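Neighborhood Pantry Opens Its Cleaning Supply Shelves
Wednesday, July 22, 2026
By Hadi Hijazi

STARNHOLM - Folks who stop by the Starnholm pantry for bread and canned goods will soon be able to pick up something for the kitchen sink as well, and the shelves in the back room are being arranged this week for the opening on the 30th.
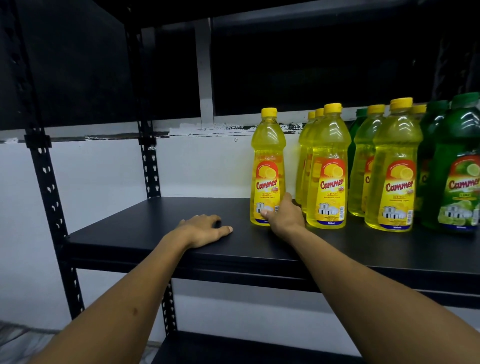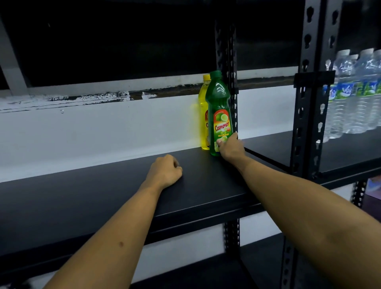 Lemon and lime dishwashing liquid on the black metal shelving at the Starnholm pantry.

The idea came from the people who use the place. A card box by the door asked visitors this spring what they were still having to buy at the end of the month, when money is tightest, and 559 cards came back (some with a recipe or a kind word written on the other side, which the staff have kept). Dish soap was near the top of the pile, along with laundry powder and sponges.

"You can give a family a nice bag of groceries, and they go home and cook a good supper, and then they've got a sink full of greasy pans and nothing to wash them with," said Jihad Boutros, who runs the pantry. "We'd been so busy thinking about the food that we forgot about the dishes!"

A summer supper and a raffle brought in $2,321 to get things going, enough for the shelving and a first order of supplies. The dishwashing liquid is Cammer brand, yellow bottles for lemon and green for lime, and there has already been a good deal of friendly arguing over which one smells better. Boutros is a lemon man himself, though he says his wife won't have anything but lime in the house.

Each household will be able to choose one bottle of dish soap a month, plus a second cleaning item when there is enough to go around. Visitors will take what they like from the shelf, the same way they do with the groceries, and the heavier things will be kept low so that older neighbors don't have to reach.

The back room will be open on pantry days until 5 p.m., and regular visitors won't need to fill out any new forms. Donations of unopened cleaning supplies are welcome at the side door on Ahonen Street during the same hours. Refill jugs are fine too, as long as the seal hasn't been broken and the label can still be read.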